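Bleeding the clutch on a Fenditz saloon

Allow two hours. The job needs an 18 mm ring spanner, clear hose, a jar and fresh fluid from a sealed bottle. 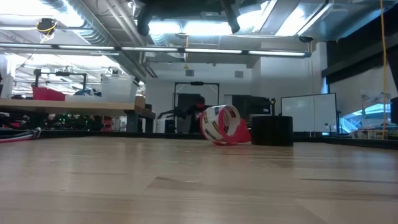
A reader from Purves writes that the slave cylinder nipple shears easily if the spanner is cold-started on it – penetrating oil the night before saved his.

Fill the reservoir to the upper line. Fit the hose and put its free end under 100 ml of fluid in the jar. Have a helper press the pedal, open the nipple half a turn, close it, then release the pedal. Top up after every 2 strokes. Stop when no bubbles show in the hose.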